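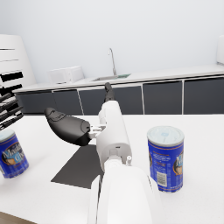
Betura, November

I work for Gramov, in the kitchen that supplies the drinks stations at Zatidow. If you have never been inside Zatidow, it is an office building on the north side of town with a lot of floors and a lot of people who want coffee before 9 a.m. There are 21 stations. My shift starts at 5:30 and the first carts go up at 6:45.

For most of this fall we have had a second kitchen that exists only on a computer in the supply office. It has white counters, a sink with a tall faucet, dark cabinet doors with no handles, and an arm at a table with coffee cans on it. The company doing the work is called Ekpo. Before they put a real arm anywhere near us, they run the job in simulation over and over, and part of my week is now sitting next to the screen and saying what is wrong with it.

I said I would write down how this is going, partly for my sister's benefit and partly because I keep getting asked about it at the bus stop.

The job they picked is restocking. It sounds like a small thing to give a robot. What we do now is take the cans off the delivery pallet, check them, put them on the prep table, sort them by station, and load the carts. On a normal morning that is 143 cans. A can of ground coffee is not heavy, but you pick each one up at least twice, and you turn it to find the date, and your hand is open wide the whole time. Two people on my crew wear wrist braces. I had one on last winter. When Ekpo asked us what part of the shift we would give away, there was no argument about it.

The first few weeks were mostly questions. How do you know which can goes first? What do you do with a dented one? Do you slide them or lift them? I had never thought about whether I slide or lift. I went and watched myself the next morning, and I slide when the table is clear and lift when it isn't. They wrote that down. I also told them that the lids come loose if you grab a can by the top, so you hold it around the middle, and they wrote that down too.

Some of what we told them was news to our own management. The written procedure says we load the carts in station order, starting with one. We stopped doing that years ago, well before my time, because the freight elevator opens on the far side and you want the last stations at the front. None of the paperwork had caught up. Ekpo had built their whole first plan around the written procedure. It took them a week to redo it, and it took Gramov longer than that to change the document.

The simulated kitchen is cleaner than ours. The wall behind the counter is bare, and ours has the allergen chart, the shift calendar, the hand-washing sign and a clock that runs fast. Our table has a dip at one end where something heavy was dropped on it. I brought up the dip at the second meeting. A can set down there leans a little, and it bothers you once you know about it. They said they could put uneven spots in the simulation, and a few days later they had.

I asked how many times the arm had done the job on the screen, and I was told that the number didn't mean much, what mattered was how different the runs were from each other. They move the cans, change the light, change where everything starts. I can see the sense in that. When we train a new person we only have the one kitchen and whatever shows up that morning, and it takes about as long as it takes.

Now the part people at the bus stop want to know, which is whether we are losing our jobs.

There are 6 of us on the early crew. The letter from Gramov says that no one on the current crew will be let go on account of the arm for the length of the contract with Zatidow. I have read it more than once. It doesn't say anything about replacing people who leave, and when I asked, the answer was that it would be looked at when it came up. One of us is retiring in the spring, so it will come up. I think the honest reading is that the crew will be five by summer and might stay that way. I would like somebody to put that in writing, whichever way it goes.

The hours are a bigger question for me. Right now the sorting is why we start at 5:30. If the arm can sort overnight, the start could move to 6:15. For the ones with kids that would be a good change. For me it means forty-five minutes less pay each day, unless the time gets added on at the other end. I raised it and so did two others. The latest offer is that the time goes to the afternoon, for cleaning the machines on the upper floors, which is work that gets skipped a lot at present. Cleaning those machines is fine work. It's warm up there and you can sit down between them. But it does mean I get home later, and I liked getting home early. I haven't decided how I feel about it and I have until the end of the month to sign.

There is also a new role on paper called station lead. It pays 65 cents an hour more. The person doing it has to be there when the arm is running in the daytime, clear it when it stops, and keep a log of what it had trouble with. I put my name in. I don't have any background in machines, but I know what a wrong can looks like, and most of the log will be about that. There's a two-day course. My one request was that the course be held during paid hours, and they agreed to that without any fuss.

I was more worried about the arm before I started spending time with the screen. You hear "robot" and think of something quick. What I see in the simulation is mostly slow. It comes up over the table, and I sit there thinking, well, go on, take it. I could have done four cans by then. Of course it doesn't need to be fast if it has the whole night, and its wrist won't hurt. I have to keep reminding myself that it isn't being measured the same way I am.

What I would miss is the talking. Sorting is the one part of the shift when all of us are in the same room at the same table. After that everybody takes a cart and you don't see each other until break. Most of what I know about the people I work with, I learned over that table before sunrise. I said so at one of the meetings and felt a little foolish, but a couple of the others nodded. The shift supervisor has proposed ten minutes at the start of every shift with all of us in the room, to go over the log and have coffee. We'll see if it survives the first busy month.

The real arm is due after the holidays. Before then there's an electrician coming, and the prep table has to move away from the door, and someone needs to decide where the dented cans go, which is still an open item on the list. My suggestion was the blue crate under the sink, where they go now.

I'll post again once it's in and has had a few weeks of real mornings. If you work somewhere that has already been through this, I'd be interested to know what happened to your start time, and whether the afternoon hours you were promised were still there six months later.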